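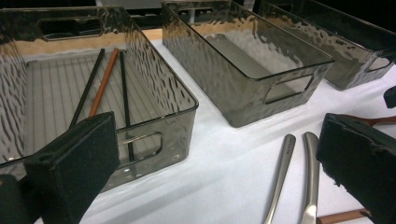
Notes from the Clostovel open house, 5/16/25

Got there late, parking was full, ended up two blocks over by the tire place. Sign-in sheet, name sticker, a map that had the wings backwards. Quick writeup before I forget it all, for the parents who couldn't make it and for our own club.

First stop, the sorting class

Ivana Gallardo runs it. Second year of the class, new since January as a full semester thing. Students work in teams of three. The project is a sorting task: mixed stuff on a table, bins in a row, get each kind of thing where it belongs. Kids collect their demos by hand with the gripper, then train on those and see what the arm does with it. 2,785 demos so far this semester, it was written on the whiteboard and underlined.

I asked why pencils and kitchen utensils. She said cheap, easy to replace, and thin things are hard. Thin things ARE hard, our kids found that out with the straws last fall. The see-through bins are a pain too apparently, shiny ripply walls, the model gets confused about where the edge is. One team wanted to swap them for solid ones and she said no, deal with it. Liked that.

Foam pads on the fingers get chewed up fast. They glue new ones on when the old ones start slipping. Ask her which glue, I wrote it down and can't read my own writting.

Team names are Jurketti and Macaraeg, there's one more I missed. Macaraeg kids were doing the talking when I was there. Very patient with my questions. One of them keeps a log of every failed grasp with a reason next to it, and we should steal that.

Pencils and black sticks share a bin, the metal utensils get done after. Order matters for the score, 2 points off if you go out of turn.

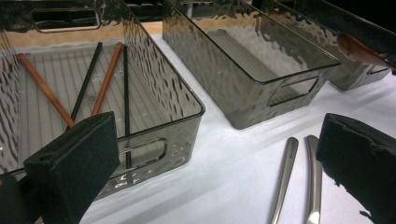

Hallway and the Sevley room

Sevley is the competition room, bigger, louder. Practice field taped on the floor, spare wheels everywhere. Only got ten minutes in there. Match schedule is on the door, they run 3 practice rounds a week after school. Visitors OK if you email frist.

Stuff to follow up

Ask Ivana for the scoring sheet. She said she'd send it, remind her Monday.
Price of foam sheets.
Can our group come over for a practice round? She sounded open to it, no date yet.
Failed grasp log, make a blank one for our kids.

Cookies were gone by the time I got to the cafeteria.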